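24 August 2021

Bad morning. Gripper quit on me again, take 13, fingers just stopped closing halfway thru the black cloth. Trigger fine, motor whining, nothing moving. Second fault in 2 days. Swapped the battery, same. Swapped the cable, worked for 8 takes and then dead agian.

Wrote it up for Rurkico, log no. 219. Skipped lunch. Back on the bed job after, pillows at the far end. 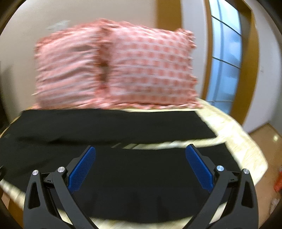 Marcela reckons it's a stripped gear and I should stop using it before it pinches somebody. Will ask Delyth for the spare.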